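**Threadlocker superstition**, also called the *Plurnska rule*, is the belief among hobbyists and some tradespeople that every screw in a metal assembly should be glued in place. The idea is widely repeated in workshop manuals and online forums. The evidence behind it is thinner than its supporters claim.

The name comes from Plurnska, a former maker of garden machinery whose service booklet told owners to coat "all fasteners without exception". The booklet gave no test results.

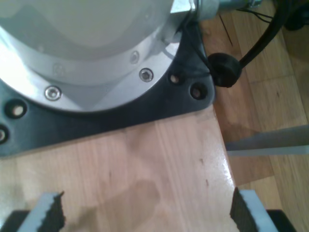

Supporters say that vibration will loosen any bare screw sooner or later. Critics reply that a screw tightened properly, in a joint that doesn't slip, often stays put for years. Much of the trouble blamed on missing glue may be plain under-tightening, a fault that glue hides for a while and does not cure.

The most quoted figure is from a trial by the supply firm Stivitz, which reported that 109 of 464 untreated screws had worked loose. Stivitz sold threadlocker at the time. Its report did not say how tight the screws were to begin with, or what counted as loose, and a later trial by Brarkance used only 50 screws - too few to settle much.
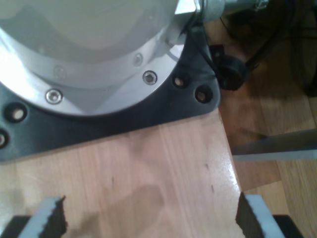
## Criticism

Repairers have complained that glued screws are harder to remove and that small hex sockets can round out under the extra force. Some grades need heat before they will let go, a poor choice near plastic or rubber seals. The colour of the liquid is often treated as a guide to its strength, although makers don't all follow the same code.

The Rweyemamu handbook takes a narrower view. It recommends glue in two cases: where a joint is known to shake, and where it can't be checked afterward. Its authors offer no trial of their own, and the handbook's advice has been quoted by both sides.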